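Steamed Bread Dumplings, the Long Fluffy Kind You Slice

If you've only ever had the round drop dumplings that sit on top of chicken stew, these are a different animal. They're a yeast dough with little cubes of old bread kneaded in, shaped like a small torpedo, steamed whole and then cut into thick slices that drink up gravy like nothing else I know. I got hooked on them at Tichý, a tiny lunch counter in Flaswood that used to serve them with beef and a sour cream sauce (and one lonely slice of lemon, always). When it closed I sulked for a while and then started making my own.

My first tries were bad. One was raw in the middle, and another came out so wrinkled it looked like it had been in the bathtub all afternoon. I've been making them on and off for years now and they come out right pretty much every time, so I'm writing down how I do it, with all the fiddly bits included.

What you need

394 grams of all-purpose flour, plus a little for the counter
1 packet of instant yeast
1 teaspoon of salt
1 teaspoon of sugar
200 milliliters of warm milk
1 egg, room temperature if you remembered to take it out
A couple of handfuls of stale white bread, cut into small cubes
Soft butter for greasing

Yes, 394 is a funny number. I used to weigh out an even amount and then add flour by feel until the dough was right, and one day I got curious and weighed the bowl at the end, and that's what it was. I did it again the next time and I've stuck with it. If your kitchen is very humid you might want a spoonful more.

You also need a wide pot with a lid that fits well, and something to hold the dumplings up over the water. I use a folding metal steamer insert I picked up at Drillbridge, the kitchen outlet out past the mall, and it was cheap and squeaks and I love it. A bamboo steamer is fine too as long as it's wide enough.

Step 1: Deal with the bread first

You want bread that's stale but not rock hard. Plain white rolls are the best thing, a day or so old, crusts on. I cut them into cubes smaller than a playing die. Bigger cubes look charming in the slices, but they make the dough tear when it rises and then you get holes where the gravy runs straight through.

If all you have is fresh bread, cut it up, spread it on a baking sheet and dry it in the oven at 200 degrees until the outsides feel like a crouton and the insides still give a little when you squeeze. Don't let it get any color! Toasted cubes taste nice but they stay crunchy in a weird way, and they turn the dumpling a sort of tan.

Let the cubes cool all the way before they go anywhere near the dough.

Step 2: Mix the dough

Put the flour, yeast, salt and sugar in a big bowl and stir. Beat the egg into the warm milk with a fork. The milk should feel like bath water for a baby, so barely warm on the inside of your wrist. Pour it into the flour and stir with a wooden spoon until it gets too stiff to be any fun.

Now knead. I do it by hand on the counter because I like it and because my stand mixer (an old Workthorpe that weighs as much as a dog) lives in a bottom cupboard and I'm not hauling it out for one ball of dough. By hand it takes me ten minutes with the radio on. In a mixer with the hook, maybe six. You're looking for a dough that's smooth and a little tacky and springs back when you poke it. It should feel softer than pizza dough.

Only then do you add the bread cubes. Flatten the dough, scatter them over, fold it up like a letter and knead gently until they're spread through it. A few will pop out and skitter across the floor. Just poke the rest back in.

Step 3: First rise

Grease the bowl, put the dough back in, cover it with a damp towel and leave it somewhere warm for 60 minutes. On top of the fridge works in my kitchen, except in August, when anywhere works.

It should look close to doubled. If it doesn't, give it more time and don't fret. Cold milk is usually to blame.

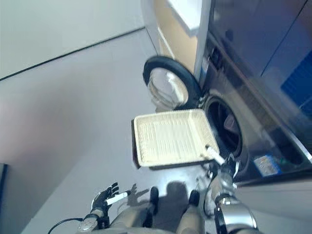

Mine rise beautifully and then go flat as a slipper the second I lift the lid, and I've tried it with three different flours, so what am I doing wrong? A reader left that under my goulash post and I've been meaning to answer it properly, so let me do it now. My guess is that the flour is fine and the dumplings sat too long on the second rise. When they're overproofed they puff up even more in the steam, look gorgeous through a glass lid, and then they have nothing left to hold themselves up with. Try cutting the second rise short and see what happens. The other thing to check is whether you're poking them the moment they come out, and I'll get to that in Step 6.

Step 4: Shape them

Tip the dough out and cut it into 2 equal pieces. Pat each one into a rectangle, press out the big bubbles, and roll it up snugly from the long side. Pinch the seam shut and roll it back and forth under your palms until it's an even log, a bit shorter than your steamer is wide. They grow! The first time I did this I made them exactly the width of the pot and they curled up at the ends like a pair of clown shoes.

Set each log seam side down on a piece of buttered parchment. I cut the parchment just slightly larger than the log so that the steam can still get up around the sides.

Cover them loosely with the towel and let them sit while you get the water going. Twenty minutes is plenty in a normal kitchen. Press one lightly with a fingertip: if the dent fills back in slowly, they're ready. If it fills right back in, give them five more minutes, and if the dent just stays there, get them into the pot right now.

Step 5: Steam

Fill the pot with water to just under the steamer insert and bring it to a real boil. Lift the dumplings in on their parchment, with a good gap between them. If your pot is on the small side, do one at a time and keep the other in the fridge so it doesn't keep on rising.

Put the lid on, turn the heat down to medium so it's bubbling steadily, and steam for eighteen minutes. If your lid is flat metal, wrap it in a clean dish towel with the corners tied up on top, well clear of the burner. Otherwise the water collects under there and drips, and each drip leaves a shiny gummy spot on the dumpling.

And please don't peek. I know. I have a glass lid now and it has done wonders for my nerves. If you open it in the first ten minutes the cold air gets in and the whole thing can sink, and it won't come back up no matter how nicely you talk to it.

A word on boiling, because plenty of people do it that way: it works. You slide the logs into a big pot of salted simmering water, cover, and turn them over halfway. The outside ends up slicker and the inside a bit denser. My mother-in-law swears by it and hers are lovely. I just think steaming is more forgiving, and I don't have to fish a slippery log out with two spatulas while everyone watches. 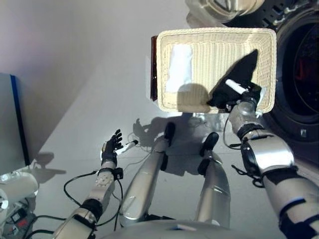 Step 6: Prick, butter, slice

As soon as they come out, prick each one in several places with a skewer, all the way to the middle, to let the steam escape. Do it quickly, within the first minute. Trapped steam is what makes them wrinkle as it cools. Then brush them all over with melted butter so they don't get a skin.

So that's the poking question from earlier. A skewer straight away is good. Pressing the top with your fingers to see whether it's done is bad, and I say that as somebody who did it for a year.

Let them rest a few minutes and then slice. A regular knife squashes them, so use sewing thread. Slide a length of it under the dumpling, cross the ends over the top, and pull. You get a clean slice with all the fluff intact. Plain cotton thread, please, or unflavored dental floss. (I've done the mint one. We ate it, but there was talk.) I cut mine as thick as my thumb.

What to serve them with

Anything with a lot of sauce. Goulash is the obvious one, and roast pork with sauerkraut is right behind it. They're very good with creamy mushrooms if you're skipping meat, and my kids will eat them with plain tomato sauce and a snowfall of cheese. What you don't want is something dry, like a grilled chicken breast, where they just sit on the plate being bread.

Keeping and reheating

Wrapped up tight, they hold in the fridge for a few days. Slice them cold and re-steam the slices for a couple of minutes and you'd have a hard time telling them from new. The microwave is okay if you cover the slices with a wet paper towel and go in short bursts, but eat them right away, as they turn leathery fast.

To freeze, slice first, lay the slices flat on a tray until they're solid, then bag them. Steam straight from frozen, five minutes or so.

My favorite leftovers, though, are fried. Cut the slices into chunks, brown them in butter until the edges are really crisp, pour over a few beaten eggs and stir it around until it's just set. Salt, lots of chives, a pickle on the side. I've been known to make a second dumpling purely so there's enough left for this the next morning.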